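The Woman Who Says Yes to Sixteen-Year-Olds

For eleven years she has run the Saturday-night kitchen table at a youth house in Ernbridge, and I had wanted to sit down with her ever since my niece came home from a summer there and started apologizing to people. Real apologies, with eye contact! I wanted to know how that happens.

She laughed when I told her. "I never taught her that. She watched me burn the rice and blame the stove, and then she watched me come back ten minutes later and say it was me. That was the whole lesson."

She asked me to leave her name out of this, and I'm happy to do it. She says the work belongs to the house, and that the kids would tease her until Christmas.

Her own story starts in Wetavberg, where she was, in her words, "a very polite liar" until she was past thirty. She told her parents she was saving money and she wasn't. When it all came out she owed 3,000 dollars and had run out of people to borrow from. An older neighbor offered her a spare room and set two conditions: pay something every month, and eat supper at the table.

"I thought the money would be the hard one," she said. "It was the supper. She'd ask what I did that day and then she'd wait. I had never been waited for like that. You can't keep a story going against somebody who isn't in a hurry."

She paid 200 dollars a month when she could and 145 when she couldn't, and the neighbor wrote down both amounts in the same little book without a word. I love that detail. I've been thinking about it all week.

The supper habit came with her to Ernbridge. The program is called Suda, and it pairs teenagers with grown-ups who agree to share a meal and answer questions. Any question. I asked which ones make her squirm.

"Whether I'd do it over again," she said right away. "They all ask it. They want me to say no regrets, because it sounds good on a mug. I tell them I have plenty. I tell them I missed my brother's wedding out of pride, and then we do the dishes."

Does she worry that telling them so much gives them permission to mess up?

"They don't need my permission, they're sixteen!" She was really laughing now. "What they need is to see somebody who messed up and is still in the room. My job is to still be in the room."

This August she helped start a second table, named Toprak, for kids who have already left school. The first evening was awkward and everyone looked at their plates. By the third, a boy who hadn't said a word asked if he could bring his grandmother's soup, and he carried it over on the bus with the lid taped down. She got a little teary telling me. So did I, and I'm not sorry.

I asked what she would say to readers who feel they have no business being anybody's example.

"You already are one. Somebody's watching how you talk to the cashier. So eat with them, tell the truth, and go to bed."
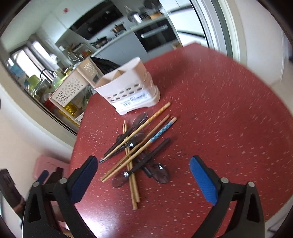
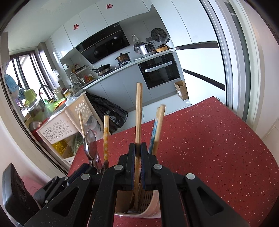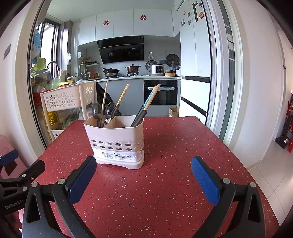
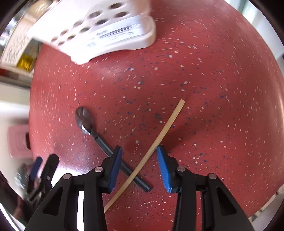 A spoon and a thin wooden stick on a red speckled surface, last photo.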